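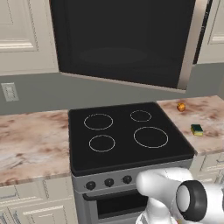 Onze heures de course à suivre depuis la maison, ça demande un peu d'organisation, et je m'y suis prise comme chaque année, avec le thermos, le plaid et la feuille des chronos. Entre deux relais je file en cuisine réchauffer quelque chose, et un grand micro-ondes noir au-dessus de la cuisinière, croyez-moi, c'est le meilleur ami du supporter d'endurance !

Bon, la course. Remedios Rivera a pris le départ pour Altadmont et elle a été formidable – propre dans le trafic, patiente avec les GT, et déjà en tête au premier ravitaillement.

Chez Baek, en revanche, quelle tristesse… Crevaison lente à l'arrière gauche, un tour entier au ralenti, et la voiture repart avec 3 tours de retard. Ils étaient pourtant les plus rapides depuis les essais, j'avais vraiment mal pour les mécanos.

Et puis Seo-ah Son est montée dans la Rernomen à la tombée de la nuit, et là je n'ai plus quitté mon canapé. Elle a repris environ une seconde au tour à tout le monde, sous la bruine, avec des pneus déjà bien entamés !

Au final 269 tours, Altadmont gagne, Rernomen deuxième dans les échappements, et le titre constructeurs est plié. Celui des pilotes se jouera à Grollton en octobre, entre Remedios et Seo-ah.

J'ai déjà regardé les billets de train, figurez-vous. Si certains d'entre vous y vont, faites-moi signe, on se retrouvera côté tribunes – j'apporte le café !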